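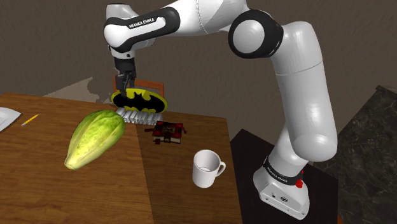
Franka Emika arm over a tabletop, computer rendering.

Flosora Community Herb Garden and Drying Room
Progress report to the Orlandini Fund, second period

Dear Ms. Lombardi,

I send you the report for the second period of the grant. The first report covered the lease and the preparation of the soil, so I do not repeat these points.

Planting

The lower terrace is now fully planted with sage, thyme, lemon balm and chamomile. In the plan we had also lavender on this terrace, but the soil there holds too much water in spring, and Settimio Messina advised us to move it up to the wall. We lost one bed of lemon balm to slugs and planted it again in May. The new plants are smaller than the others but healthy.

In total we put 3,000 seedlings in the ground. The nursery Ivora delivered them in two parts, the second one late, and for this reason the chamomile will give only one harvest this year.

Drying room

The roof is repaired and the electrical work has passed the inspection. We have 60 drying trays from the 100 that are in the budget. The remaining trays are ordered. The first test with sage was too warm and the leaves became brown at the edges. Jucélia Evangelista repeated it at a lower temperature and the color was much better. She keeps a notebook with the hours and the weight before and after, and I can send you a copy if you wish.

Courses

Serena D'Amico gave the course on cutting and drying in the evenings, starting at 6:30 p.m. so that people who work could come. 70 persons registered over the whole period. Some of them stopped after the first lesson, mostly in the weeks of the fruit harvest. We will not offer lessons in these weeks next year.

Two groups asked for a course on soap. It is not in our agreement, so I ask you if we may use for it the money which is left from the printing of leaflets.

Difficulties

The water pump is the main problem. It stopped two times in July and the upper beds were watered by hand. The company Esau has made an offer for a new one, which is higher than the line in our budget. I attach the offer and would be grateful for your opinion before the end of September.

Next period

We will finish the shelves in the drying room, pack the first sage for sale at the market, and plant the lavender along the wall. The financial table follows on a separate sheet.

With kind regards,
Ritu Prajapati
Project coordinator, Flosora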